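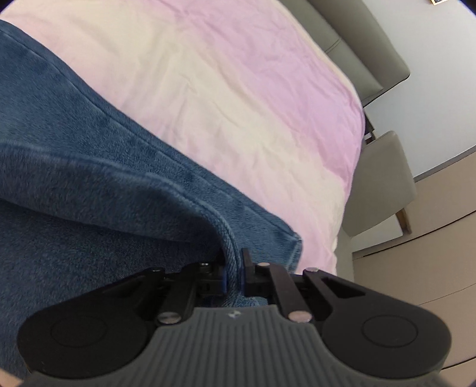 Blue denim on a pastel bed covering in pink, lilac and cream. Photo: Wodell

Wodell publishes bedroom folding guide for heavy fabrics

June 25, 2026 - Home storage firm Wodell has released a guide to folding and storing denim and other heavy garments in rooms without a separate laundry area. It covers folding on a made bed, seam alignment, stack height and drawer loading.

The guide follows a survey of 413 households in which 260 named the bed as their usual folding surface. Earlier Wodell instructions assumed a hard, flat table.

"A bed gives under the weight of the cloth, and thick seams shift as the fold is made," said Juniper Fitzsimmons, textile care lead at Wodell. "We rewrote the denim section with that in mind. The garment is laid out flat, the side seams are matched, and the fold is pressed down by hand from the waistband to the hem."

Separate pages deal with jackets, overalls and lined pants. Each gives a folded width for two drawer sizes, 500 mm and 800 mm, and states whether the item should be stored flat or on edge. Garments with metal buttons are folded with the hardware facing inward.

The guide also advises smoothing the bed covering before starting and moving finished stacks to the drawer in small batches.

The text was prepared by Fitzsimmons and Trygve Amundsen. A supplement on blankets and quilted covers is scheduled for August.

The guide is free of charge and can be requested in print or as a download from Wodell customer service.

Press contact: Margit Ekström, Wodell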